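Spent the morning sorting out the coffee corner. A thread, for the two of you who asked and the rest who will be muting me.

1/ Background. The coffee corner is a countertop between the sink and the place where mail goes to be ignored. It has been with us since November, when we moved in and I put the kettle down "for now."

2/ Since then it has taken in every cup, mug, lid, spoon and soy sauce packet in the apartment. I opened the cabinet above it this morning to get a filter and a lid came out and hit me on the collarbone. So that was the day planned.

3/ Step one, according to the internet, is to take everything out and put it on the floor. I did this. I then had no coffee, no floor and a strong urge to go back to bed.

4/ Inventory of note: a travel mug with no lid. Several lids with no travel mug. I tried all of them. You would think, by chance alone.

5/ Also a mug from a company called Lisov, which I have never worked for, visited or heard of. It has the best handle in the house. It stays. I will defend Lisov in any argument from now on.

6/ My household has a rule that you can't throw out a mug if someone gave it to you. My household also can't remember who gave us any of them. I have asked for a ruling on this and been told "just keep the nice ones," which is how we got here.

7/ The coasters are a separate problem. I own coasters the way other people own a gym membership. They live in a drawer, I feel good about them, and every table I have has rings on it.

8/ The dark wooden one came from a market in Indach, where I paid too much because the man had already started wrapping it. The orange ones came from the Prorkano sale. I went in for a colander. I do not have a colander.

9/ Someone is going to reply that coasters should match. I had a matching set. It was cork, and it shed, and every drink in this house came with a little bark.

10/ The trays, then. My theory of trays is that anything left on a counter is clutter and the same things on a tray are a "station." I have tested this on visitors and it works on all of them except my mother.

11/ The yellow tray was bought for breakfast in bed. It has been used for breakfast in bed 2 times, and on one of those I was sick and it was crackers.

12/ Dug out the Weerakoon catalog for guidance, the one that comes whether you want it or not. Page 12 has a "curated morning surface" with a single cup, a linen napkin and a pear. Where is their mail? Where do these people keep the batteries they aren't sure about?

13/ No pear in this house. Moving on. Here's what made the cut for the everyday lineup: 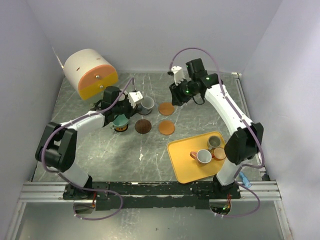
Gray mug, teal cup, three coasters, yellow tray. The big orange and yellow thing on its side has not been given a shelf yet.

14/ I'm aware the gray mug is the dull one. It's also the one I reach for before I can see properly, and I like to think we've both stopped expecting conversation at that hour.

15/ The teal cup is for tea, and for guests I want to think of me as a person who owns a teal cup.

16/ Before you all start: yes, orange coasters and a yellow tray. I know. I've decided it's a palette. If you say it in a flat enough voice people nod.

17/ The rest is in a box by the door marked DONATE in big letters, so that I'll feel watched. The last box marked DONATE became a side table and had a lamp on it until spring.

18/ Things I could not part with, despite a firm talk with myself: the Lisov mug, one orphan lid (it may still find someone), and a milk frother that sounds like a wasp in a can and makes milk slightly warmer than it was.

19/ Update, a few hours on. The counter is clear. I can see a stain I had forgotten, and I've been standing next to it with a sponge and a growing respect for whatever made it.

20/ Second update. Somebody has put the mail on the tray. I have been told it's now a mail station — my own theory, used against me in my own kitchen.

21/ Anyway, the filters were in the drawer with the coasters. Going to have that coffee now. If anyone wants a lid, I deliver.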